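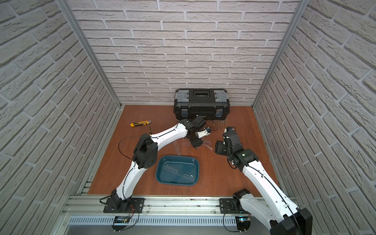
The gripper salesman's favorite object is a foam cube. It is soft, it is bright, it has six honest sides, and any pair of fingers ever bolted to a wrist can pick one up. Krishnamoorthy Thevar owns a drawer full of them, all free, and he hasn't opened it since January. His test bench at Testorby runs on office supplies of the clear plastic kind: rulers, strips, the drafting stencil with the triangles cut out of one end that lies in the blue bin between the two arms. A clear ruler on a reddish-brown board is hard enough for a person to find. For a small camera perched on a robot's wrist, it is mostly a rumor.

"You learn a lot about a gripper when the camera is lying to it," Thevar says.

Three grippers made it to the final round. The Novdale is the expensive one, with hard parallel fingers and a manual that runs to 60 pages, four of them about gripping. The Illholm has rubbery tips and squeezes everything as if it were a peach. The Christodoulou sits between them on price and has what Thevar calls a farmer's handshake. Each got 300 tries at lifting flat plastic and dropping it in the bin, with the same arms and the same controller, and with Sofia Deligiannis on a stool writing down what went wrong.

Her notes are better reading than the manual. "Picked up reflection," says one. "Grasped board, firmly," says another. The Novdale kept its fingers perfectly level and closed them, time after time, a hair above the ruler. The Illholm landed on top of it and pushed, which sent the thing skating. On one run it chased a strip for 34 seconds before Deligiannis hit stop and went for coffee.

The Christodoulou won, to mild annoyance all around. Its fingertips are thin and a little springy, so it can come down slightly wrong, scrape along the wood and get an edge under the plastic anyway. Thevar had picked the Novdale back in the fall and had said so in writing.

Next up is two arms on one ruler, one lifting an end while the other takes hold. Deligiannis has already bought a second notebook.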